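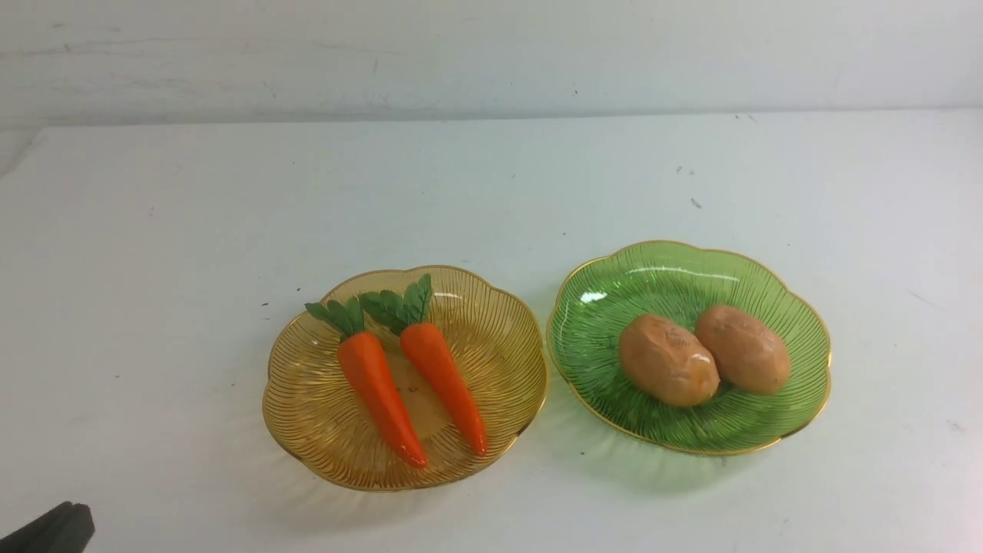
3.2 Plates and portions

When we first planned the sorting task we gave very little thought to the plates, and it is only fair to say that most of what we learned in the early sessions we learned from them. Our attention had gone to the food. We wanted toy pieces that a four-year-old would name without help, that could be picked up in one hand, and that would look enough like the real thing for a child to have an opinion about where they belonged. The plates were simply whatever Svenja Imhof had in the cupboard, plain white ones on a plain white table, and the children in our February pilot treated them much as they treated the table itself. Food was put near them, beside them, and now and then half on and half off, which made the recordings very hard to score.

Mi-kyung Song suggested that a plate worth looking at might also be a plate worth using, and so we moved to decorative glass. In the arrangement shown in Figure 4, two glass plates stand side by side near the middle of a white tabletop, with a pair of food items on each. The left one is amber-yellow, with a scalloped outline rather like a flower and a thin gold-colored trim, and it holds two toy carrots with their green tops on. We kept the table bare of a cloth on purpose, having tried a checked one for a few mornings and found that the children wanted to talk about the squares, and very charming talk it was, but of no use to us.

Each plate was given two pieces to begin with. A single piece seemed to suggest a sample or a taste, and several children asked where the rest of the meal had gone, while three or more invited piling. A pair could be shared out, moved over to the other plate, or split between the two, and all of these are things a child might do when asked to "make it fair for both of us." The adult sat across the table, put that question once, in those words, and then waited. Aliki Tsoukalas, who ran the larger part of the sessions, had a real gift for waiting, and we suspect that a good deal of the quality of the recordings is owed to her.

In all, 141 children took part, in 30 groups, and between them they gave us 2,420 scored placements. A placement was scored when the child let go of a piece and left it where it was while turning to something else - a glance at the adult was enough. Pieces that were lifted and put straight back were noted separately. So were pieces that were pretend-eaten, a popular choice with the carrots in particular, and one we had not allowed for in the first version of the scoring sheet. Johannes Engelbrecht and Gareth Greenwood scored the recordings independently and went over their disagreements together on Thursday afternoons. Most of these had to do with pieces resting against a rim, and we settled in the end on counting a piece as being on a plate if any part of it lay inside the edge.

Figure 4. Two glass plates on the white table, each with a pair of food items. Toy carrots are on the amber plate at left.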